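Wiping the Board: What I Learned Collecting Demos for a Two-Armed Robot

Student project report

Print this page | E-mail this page

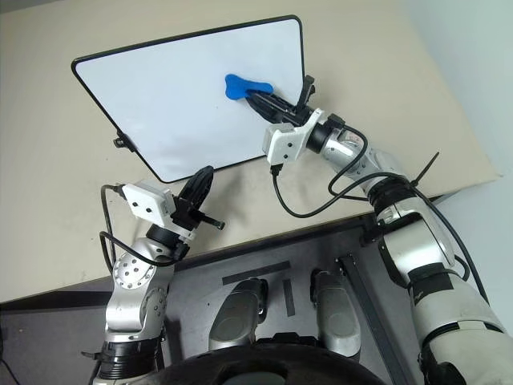
Volume 28, Issue 2

So my project this year was teaching a robot to erase a whiteboard. I know how that sounds. My roommate asked if I could maybe teach it to do dishes instead, and my mom still tells people I'm "in computers." But erasing is a great little task for a learning system, and I want to write down how it went while I still remember the parts that hurt.

The project ran in the Remach lab, which is in the basement of the Avembridge engineering building, past the vending machines. I joined in October with zero robot experience. I'd done one machine learning class and a lot of pushing things around in spreadsheets. The plan I signed up for was to collect a set of demonstrations with a person driving the arms, train a policy on them, and see if the robot could wipe a board by itself. I figured the training would be the big job and the collecting would be a couple of weeks of busywork. Ha!

WHAT WE WERE COLLECTING

An example, in our setup, is one complete attempt at the task. You start recording, you drive the robot through picking up the eraser and wiping the board, you let go, you stop recording. What gets saved is the camera views plus the joint positions and the gripper opening for both arms, all stamped with the same clock. The policy later looks at the camera views and the current joint positions and tries to guess what the person driving would have done next. It never gets told what "clean" means. It only gets to see what I did, over and over, including my bad habits (more on those below).

The goal was 3000 examples. I put that number on a sticky note on my monitor on the first day, feeling pretty cheerful about it, and by winter I had turned the sticky note around so I didn't have to look at it.

We kept the props simple. The board is a small white one with a thin black frame that lies flat on the table, and the eraser is blue and shaped kind of like a dog bone. I love that eraser. I'd picked a regular felt block first, but the two-fingered gripper kept grabbing it a little crooked and then it would pivot when it touched the board. The lobes on the blue one gave the fingers something to settle against. I can't prove it's better in general! It was better for me.

DRIVING THE THING

You drive with two handheld controllers, one per arm, and when you move your hand the gripper moves. There's a bit of lag, not much, but enough that your first day is basically all overshooting. I'd reach for the eraser, go past it, come back, go past it the other way. I saved all those early runs because I was proud of them, and then I threw out every one of them in November, which was a sad afternoon.

The hardest thing was pressure. When you wipe a board with your own hand you have no idea how much you're adjusting all the time. Through the controllers you can't feel anything, so you're going by looks: is the eraser flat, is the board sliding, is the arm doing that tiny shudder it does when it's pushing into something that won't move. Too light and the marks stay. Too heavy and the whole board scoots across the table. I got so I could tell from the sound of the joints whether I was leaning on it, and that worried me a little, seeing as the policy doesn't have a microphone.

The other arm was a question for a long time. Do you use it? In my first batch I mostly parked the left gripper near a lower corner of the board and left it alone. Sometimes, though, if the board started creeping, I'd bring it in to steady the edge. So in part of the data the left arm is a spectator and in part of it the left arm is a paperweight, and the policy had no good way to figure out when it should be which. What it learned was to sort of hover and twitch. It looked nervous. I rewrote the rules after that: the left gripper stays open and close to the board, and it comes in only if the board has turned. Having one rule made me much faster too, because I'd stopped deciding something new on every run.

THE SCRIPT, AND WHY WE BROKE IT

At first I ran every demo exactly the same way. Board in one spot, eraser in one spot, scribble in the middle. It was very satisfying and the trained policy looked amazing, right up until I bumped the board with my elbow. Then it wiped the table. It did a beautiful job on the table, with full even strokes, completely missing the board.

After that I planned for variety. I wrote up a deck of starting setups and shuffled it before each session. The cards changed things like the angle of the board, where the eraser started, how big the scribble was, and whether there was a scribble at all. That last one was a suggestion from the weekly lab meeting and I thought it was silly. Why would you record wiping a clean board? But without those runs the policy treated any board as a reason to keep scrubbing forever. With some clean-board runs mixed in (pick up the eraser, make one light pass, put it down) it got a lot better at stopping.

I also recorded recoveries on purpose. I'd let the eraser start slipping and then regrip it, or start a stroke off the edge and come back. These felt awful to record, like practicing falling off a bike, and they were probably worth more per minute than anything else I did.

CABLES AND OTHER ENEMIES

If you are the next student on this, please read this part even if you skip the rest.

The cables that hang off the wrist units make big loops, and the loop on the right side lies across the table. If it gets under the board, the board rocks, and you'll spend an hour thinking your gripper calibration is off. Check the loop before every run. There are zip ties holding things at the elbows. Trim the tails if you like, but don't cut the ties themselves, as I did once with great confidence.

The lights matter more than you'd think. A white board on a pale table is not a friendly thing to look at through a camera, and in the afternoon the glare can wipe out a faint marker line completely. I did a set of runs where I honestly couldn't see on the screen what I was erasing. Those got tossed. Later I kept the overheads on and pulled the blinds down on the little window, and I stuck to dark marker.

Take breaks. I tried to do 50 runs in one sitting, and I can see it in the data. The strokes get shorter and the last ones are basically me flicking the eraser at the board so I could go get lunch. A policy trained on only those would be a very lazy robot.

CLEANING UP THE DATA

Labeling was simple, or it was supposed to be. Each run got marked good, messy, or toss. "Good" meant the board was clean and nothing weird had happened. "Messy" meant it ended okay but I'd fumbled along the way. I used the Jalali viewer for this, which plays all the camera streams side by side with the joint plots under them. It's slow to load but it showed me things I'd missed completely while driving, like how often I closed the gripper before I'd finished lining it up.

I went back and forth about the messy ones. My first instinct was to dump them all, and I trained a version that way. Then I trained another with the messy runs left in, and that one coped better when the eraser was in an odd spot. I ended up keeping messy runs where the fumble got fixed, and tossing the ones where I had just gotten lucky. It's a judgment call and I'm sure I wasn't consistent. If I did it over I'd write the definitions down before the first session and tape them to the desk.

Backups go to the Gamis drive. The upload quits without telling you if the folder name has a space in it. Ask me how I know.

DID IT WORK?

Pretty well! With the board and the eraser placed somewhere inside the area I'd covered in the shuffled setups, the final policy picks up the eraser and clears a scribble most of the time. It's slower than me and it goes over the same strip more than it needs to. It also has my habit of lifting the eraser a tiny bit at the end of each stroke, which I didn't know was a habit until I saw a robot doing it.

It has trouble with marks right up against the frame. I avoided the edges when I was driving (scared of shoving the board), so there's hardly any of that in the data, and the policy leaves a neat little border of ink all the way around. It also doesn't know what to do if the eraser falls off the board onto its end. I recorded a few of those but not nearly enough.

I did hit the 3000, by the way, in the last week, and I turned the sticky note back around.

FOR WHOEVER IS NEXT

Start with the edges, and record them early while you're still patient. Try a second eraser with a different shape, as I have no idea how much of this only works with the blue one. I'd also love to see someone do a vertical board, which I wanted to try all spring and never got to. The setup cards are in the top drawer under the controllers, and the spare markers are behind them. Two of the markers are dried out and I keep forgetting which.

Print this page | E-mail this page

Related items

Shuffling the Deck: Starting Setups for Tabletop Tasks
Jalali Viewer: Notes for New Users
Keep or Toss? Sorting Messy Demonstrations
Getting Started in the Remach Lab
Student Project Reports, Avembridge: Full List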